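Towel day, October

Balcony again. Folding set, the blue cloth on the parapet ledge, over and over. 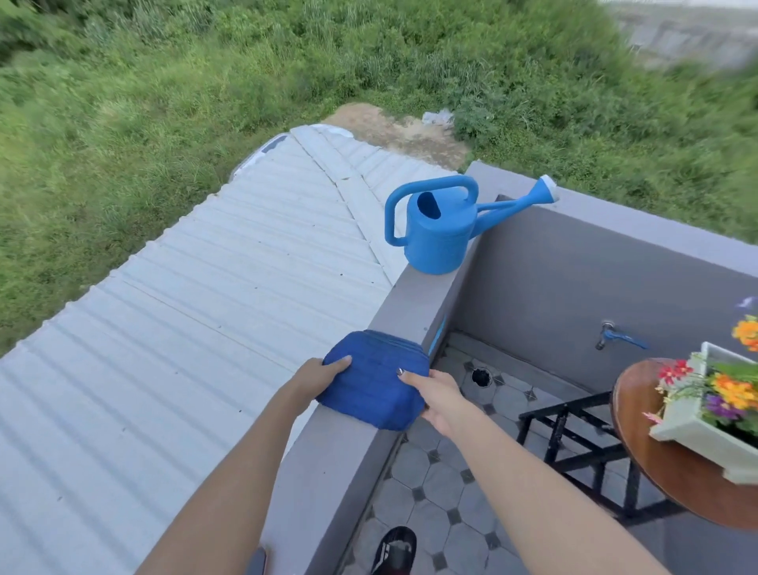

Latrice says folding on a ledge is a waste of a session, a table is where people fold things, and if the model only ever learns tables then fine, tables is what they'll ask for. I said the task sheet from Brunateck says "any flat surface at waist height or above." She said that was written by somebody who has never folded anything. We left it there. I still think she's wrong but I wrote it in the notes column so Mathis can decide.

Where was I. Target for the week is 700 good clips, I have 158. That's bad. Not hopeless – the first days always go to setup and the mount and figuring out what they mean this time by "complete action." This time it means: hands start off the cloth, hands end off the cloth, two full seconds of nothing at the end. I keep forgetting the two seconds. I fold, I press, I'm already reaching to shake it out for the next one, and that's a clip gone. Mathis sent back a whole batch for it yesterday. No message, just the red flag on every line. Started counting under my breath, one Mississippi two Mississippi. Works. Feel like an idiot out there.

Other thing he flagged – pressing. I press down with both hands after the last fold, always have, it's how my mother did towels. Is that part of the fold or a seperate action? The label list has "flatten" and it has "fold" and nothing that's both. If I cut it at the last fold then the clip ends with hands on cloth and fails the other rule. So I asked. Answer from Soledad around lunch: keep the press in, label the lot as fold, put flatten as a secondary. Good. Then an hour later Jalen says on the thread that secondary labels aren't read by the training script at all right now. So what am I typing them for.

Did it anyway.

Variation list for this set, so I don't have to dig for it tomorrow:
halves then halves again
thirds the long way
bad fold, fix it
bad fold, leave it (they do want these, up to 5 per session, don't get carried away)
start from crumpled
left hand leads

Left hand leads is horrible. Slow, and I look down at my own hands the whole time as if they belong to somebody else. Weronika says the slow ones are useful, the model sees the corners better. Maybe she's being nice.

Upload took forever. Tidano client hung at the same spot as last time, had to kill it and log back in, and it had forgotten the folder names so everything is called session_new. Renamed by hand until my eyes went. The shared pool across all of us is at 2429 clips now, which sounded like a lot untill Soledad mentioned that half of them are cups. Everybody likes doing cups. Cups take no time.

Shoulders hurt. The ledge is a bit high for pressing, more a lean than a push, and I feel it in the wrists too. Try something under my feet? But then the head height changes in the middle of a set and Mathis will notice, he notices everything. Finish this set as is, change it for the next one.

Tomorrow: start earlier, before seven if I can get up. Charge both batteries TONIGHT. Ask Jalen about the script again, in writing. Ask whether a second cloth in another color counts as a new object or the same one – if it's new I can repeat the entire list with it and that gets me a good way toward the number.

Batteries on now. One of them is blinking orange, no idea what orange is.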